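Pekari two-arm bench: frequently asked questions

Can I build it in a shared workshop?
Yes. Ours was assembled at Skanberg over 4 evenings. The side and back walls unbolt for storage.

How long should the arm cables be?
Cut both to 800 mm and leave slack at the elbow. 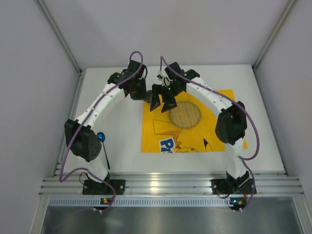
Which rail do the bases bolt to?
Grooved aluminum extrusion, fixed across the front of the table. Set both bases on the one rail and square them before tightening. Run each cable along the upper link and around the outside of the elbow, as with the purple ones on our pair, then down past the base. Check clearance with the grippers brought close together over the middle.

Does the cloth need to be fixed down?
Only if it creeps. Double-sided tape at the corners is enough.

One arm stops responding after homing. Why?
Usually a duplicate motor ID. Reassign it and power cycle.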